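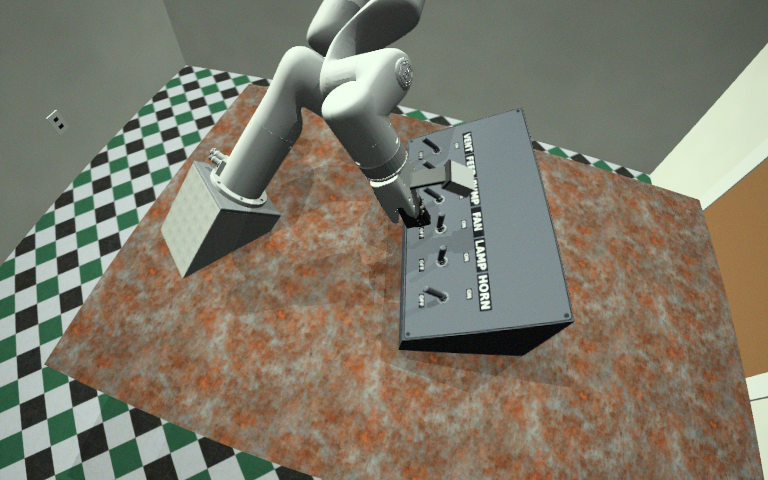
News > Local Tech > Drostenville

Robot arm test on hold after it keeps going for the wrong switch

4/4/19

If you were hoping to see the Prendis switch project make the jump from computer to real hardware this month, I have bad news. It's on hold, and the reason is a horn.

I stopped by the Jurčo office in Drostenville this morning to get the story, and they were pretty open about it. For anyone who hasn't been following along, Prendis is their attempt to teach a robot arm to work an ordinary panel of toggle switches, the kind you'd find in a pump house or an old workshop. So far all of it has been done in simulation, so no real arm, no real panel and (thankfully!) no real horn.

The trouble showed up in a batch of 139 overnight runs. The arm was told to switch off the lamp and leave everything else alone. In 23 of those runs it went one switch too far and pushed the horn lever to ON. What really bothered people is that the log marked every one of those runs as a success.

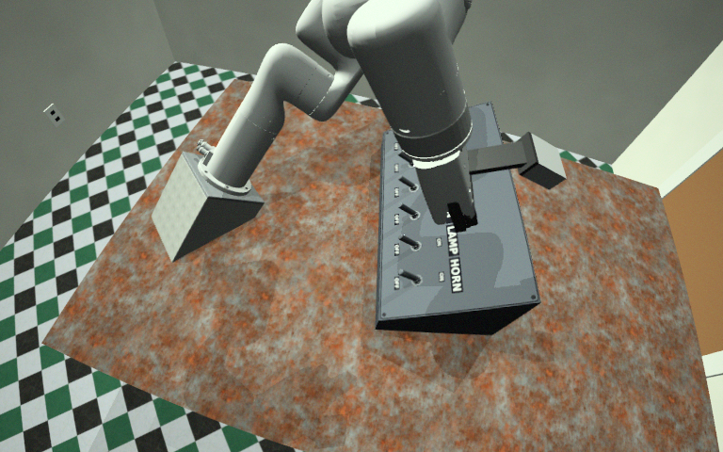

Samran Chareonsuk has been going through the logs all week and walked me through the mess on his laptop, very patiently, while I asked him to go back and play it again. The arm gets its switch positions from a piece of planning software called Remov. When the arm pauses partway through a move and starts up again, Remov is supposed to look up the position fresh. After an update in October it started using a saved one instead, and the saved one could be off by 40 millimeters. On a panel with the switches in a row, that's plenty to land you on the neighbor.

The false success is a separate bug, and I think it's the scarier of the two. The checker only asked whether a lever had moved after the gripper came down. It never asked which lever! "I wrote that check," Samran told me, "so I get to be the one who's embarrassed."

I asked the question you're probably asking, which is who cares if a pretend robot honks a pretend horn. His answer was that the same code was due to go onto a real arm in 7 days, and the first customer panel has a pump and a feed line on it. Start a pump with somebody's hands in the works and you have an injury on your hands — he didn't want to go into it much further than that, and I didn't push.

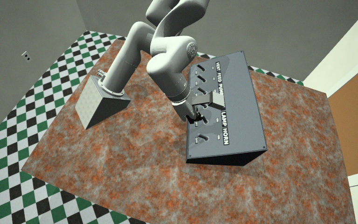

The simulated arm with its gripper lowered near the lower switches. LAMP and HORN are labeled on the panel.

For now the real arm stays powered down. The saved positions are already gone from Remov, and the checker is being rewritten so it reads every switch before and after each move and stops the run if the wrong one has changed. Then the whole batch gets run again from the top, all of it, with the horn result reported on its own line.

There's no new date for the hardware test. Samran said he'd call me when there is one, and I'll post it on this page.

Contact the news desk | © 2019 Drostenville local news | Back to top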